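Let the viewer be boring, and build it first

I want to argue for the least glamorous piece of software in robot learning, the episode viewer. I mean the tool that plays back a recorded demonstration with every signal lined up on one time axis. Everyone has one. Most of them were written in an afternoon and never touched again, and I think that is the biggest mistake small teams make right now.

I came to this view at Zambridge, where I work on the control side of a project on soft goods. We learn from people using hand-held grippers, and cloth is a wonderful, maddening thing to learn from. A box has a pose. You can write six numbers and be done. A crumpled cloth has folds inside folds, and the bit you need next may be under the bit you are holding. When two grippers work on the same piece, the whole question is which one grips, which one waits, and when that changes.

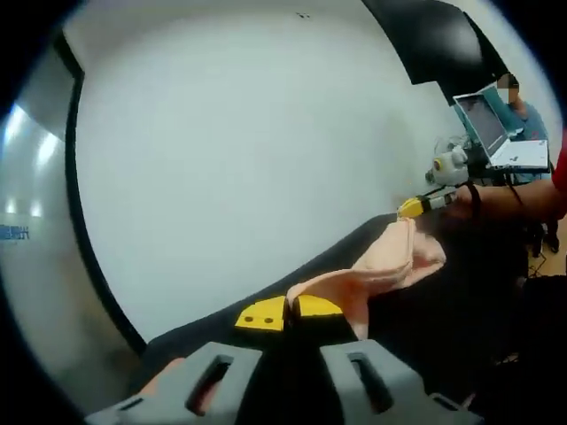

What the planner wants to know

Take a moment like that one, with pink cloth held in one gripper and the yellow tip of another close above it. A planner needs to know if the second tip is on its way in or on its way out. One picture can't say. The joint history can, but only if the clocks agree, and ours didn't! We had an offset of 37 milliseconds between two streams and went most of a spring blaming the policy for it. Nayeli Arriaga found it by scrubbing back and forth in a viewer she had rewritten over lunch breaks, watching the finger-width curve start to close before the fingers did.

I love that story because there is no clever math in it. She could see two things side by side, so she saw they were wrong. We fixed the time stamps, trained again on the same 352 episodes, and the handoffs stopped stuttering. Same network, same settings.

My colleague Eliseo Ponce thinks I overrate all this. His view is that with enough data the model will soak up small timing errors, and that hours spent on a viewer are hours not spent recording. He has a point at some scale. If you have a giant pile of demonstrations you can afford to be sloppy with a few. We have about 1,000, and I would bet most groups reading this have fewer.

He is also right that viewers can grow into monsters. Ours, which we call Bidier, had a plug-in system for a while (my fault) and took longer to open than an episode took to watch. We threw that out. It now does three jobs: scrub, overlay the gripper width, and jump to the next contact. I would fight for each of them. The contact jump alone changed how I write controllers, as I can look at twenty pinches in a row and feel where the force limit ought to sit – something I never got from a loss curve.

Thick things are where this pays off most. With thin cloth, closed is closed. With padding and fleece, the fingers stop well short of zero and the width reading has to be judged against the material. A fixed threshold for "grasped" is hopeless there, and you only learn how hopeless by looking at a lot of grasps on a lot of stuff.
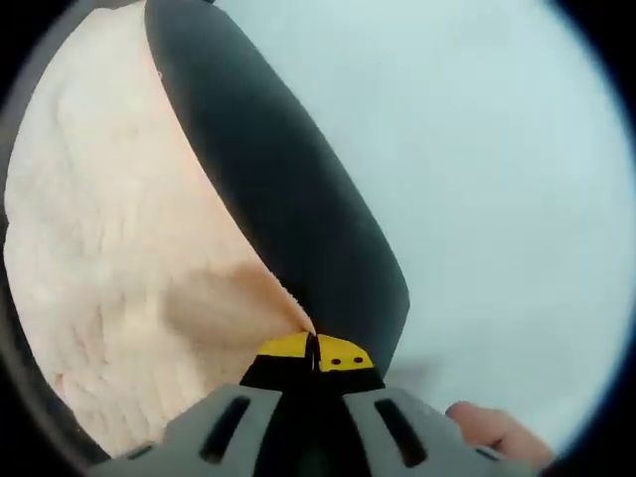 Pletby, October

I started this essay before our move and am finishing it in the new lab, with Bidier open on the other screen. The fixed threshold is gone. In its place is a small estimator that looks at how the width settles after contact, and it is a joy to watch it mark the fleece grasps one after another. It still fires early when the fingers catch only the edge of a fold. Berenice Pacheco wants to add the wrist motion as an input, and I think she'll get it working before I finish cleaning up the logging code.

So my advice to a new team is to write the viewer before the training script, and have the person who writes the controller use it every day. Keep it fast. When someone asks for a fourth button, make them show you the episode that needs it.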